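On the Keeping of Household Papers

Posted in August by Ehsan Bhutto
Filed under: Home, Records

Readers of this site will be aware that the house at Selside was sold in the spring and that the papers kept there have since passed into my care. Several members of the family have asked how the work is proceeding and on what principles it is being carried out. It seems right to set the position down once, in one place, so that the same letter need not be written to each of them.

The papers arrived in tea chests, suitcases and one bread bin. They cover 60 years. The greater part concerns the ordinary running of the house: rates, coal, insurance, the telephone, the long dispute over the shared drain. A smaller part is personal. The two had been stored together, and it was common to find a birthday card folded inside a gas bill, or a school report used as a wrapper for seed packets. I had expected to separate them within a fortnight. That estimate has been withdrawn.

The first decision was to leave alone any bundle which had plainly been tied up on purpose. My aunt tied her bundles with green garden string and wrote on the top sheet in pencil. Where such a bundle survives it has been kept in her order, even where that order is hard to follow. One is marked "Things to ask about" and holds a bus timetable, two receipts for shoes and a letter from the water board. What she wished to ask, and of whom, is not recorded.

Loose papers have been treated differently. These are sorted first by decade and then by sender. Sorting by subject was tried and given up after a single evening, as most letters turned out to have at least three subjects, one of which was usually the weather. The sender is at least a matter of fact. Where there is no date, the paper goes into a folder marked "Undated" and is reviewed at the end of each month. A postmark, a price or a mention of somebody's operation is often enough to place it.

On the question of what should be destroyed, I have taken advice. Rizvi, who acted in the sale, were good enough to explain which documents ought to be held back and which no longer serve any legal purpose. Old bank statements have accordingly been shredded, with the exception of one from each year, which I have kept for interest. Cheque book stubs have been kept in full. My uncle wrote on them at some length, and they are the nearest thing he left to a diary. The stub for a new lawnmower runs on to the back.

Scanning has been limited to items which are fading or which more than one branch of the family is likely to want. The receipts from the shop at Clitine, where the family had an account, are printed on thin shiny paper and some have already gone quite blank. These were done first. Letters in good ink on good paper have been given no such priority, and they may be read at the kitchen table by anybody who cares to visit and is willing to wash their hands beforehand.

A word should be said about names for files. Each scan is named with the year, the sender and a short note, in that order, and with no spaces. I recommend this to any reader starting on similar work. My first attempt used the note alone and gave me eleven files called "letter from Joan". There are two Joans. They wrote in much the same hand, and both lived near the sea.

Storage has caused more difficulty than sorting. The boxes sold for this purpose are of very uneven quality, and those I bought first, from Clidonix, gave way at the corners when stacked more than two high. They have been moved to the top of the wardrobe, where they hold gloves. The boxes now in use have a deep lid and a metal edge. Each holds 20 folders without strain. I have been asked whether the loft might be used. It may not. The temperature there in summer is most unsuitable, and there is also the matter of the wasps.

Certain items have been set aside for return. A letter which was lent to my aunt and never given back has gone to the grandson of the woman who lent it. A set of parish magazines has been offered to the church. The photographs will be dealt with separately and I ask for patience in this respect. A good number have nothing on the back, and I should be grateful if relatives of the older generation would put aside an afternoon to look through them with me. Tea will be provided. Pens will be provided also, of the soft kind which do not mark through.

The question of cost has been raised, quite properly. Folders, boxes and the repair of one suitcase handle have been met from my own pocket and no contribution is sought. Should the family later wish to have the earliest letters properly bound, that would be a matter for general agreement, and I should want to see more than one price. There is no hurry. The letters have waited a long time in the bread bin and have taken no harm from it beyond a slight smell.

As to the reading of private letters, my practice is as follows. I read enough to establish who wrote the letter and when, and I then stop, unless the matter is plainly of general interest. I admit that this rule has been bent. The correspondence about the drain is gripping from beginning to end, and both parties had a gift for the short, cold sentence. It will be made available to any cousin who asks, in copy, once the last year has been found. That year is missing at present, and it is the one in which the drain was mended.

Work continues in the evenings, generally from seven until 30 minutes past nine, after which my eyes are no longer to be trusted with pencil. The decade now in hand is the 1970s, and it is a heavy one. A further notice will be posted when it is complete.
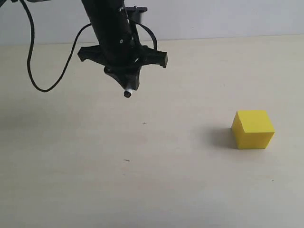

Relatives holding papers of their own from the house are asked to keep them flat and dry, and to write to me before throwing anything away, string included.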